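Manipulation Lab, Handout 4
Comparing end effectors on a single arm
Course staff: Virgil Pană, Zamfira Stanciu
August 2025

Read sections 4.1 and 4.2 before your bench slot. Bring the log sheet from Handout 3; the column headings have not changed.

4.1 Purpose

You will run the same pick list with two end effectors, the Famia two-finger and the Stetatov parallel jaw, and report where their results differ. The arm, controller and motion speeds stay fixed. The only items that change between runs are the gripper, its tool center point and its payload entry.

A gripper comparison is easy to spoil. If the tool center point is off by a few millimeters, the error shows up as missed grasps and gets blamed on the fingers. Re-enter the offset after every swap and check it against the touch-off point before logging anything. 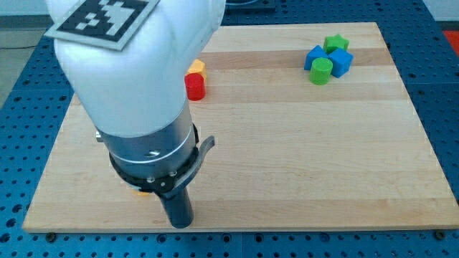

WORKSPACE AND OBJECTS

The work surface is a wooden board on the perforated table. Objects are toy blocks: cylinders, cubes and a star. Cylinders stand upright at the start of every trial. Set some blocks apart and push others into a cluster, as four of them are at the upper right of the board. Clustered blocks test finger clearance. An open finger that sweeps outward needs free space beside the target, and a neighboring cube may take that space away.

The square marker on the arm casing is used for the external pose check. Keep sleeves and cables away from it during calibration.

4.2 Procedure

1. Home the arm and load the Tidadlow configuration for the gripper in use.
2. Enter the tool center point and payload. Touch off.
3. Place the blocks according to the layout card.
4. Run the pick list. Do not correct a block by hand once the run has started.
5. Log each attempt as success, slip, collision or no contact. A block that leaves the board counts as a collision.
6. Swap grippers and repeat from step 1.

Approach from directly above unless the card says otherwise. For the star, record the finger angle as well; a grasp across two points and a grasp in the notches are logged separately.

4.3 Reference data

Last November's section logged 407 attempts. Of these, 227 used the two-finger gripper and the remainder the parallel jaw. The two sets are unequal, so compare rates and leave the raw totals in the appendix. The file is in the Pascu folder.

4.4 To hand in

One table of outcomes by gripper and block shape, one paragraph on clearance failures, and the touch-off readings for both tools.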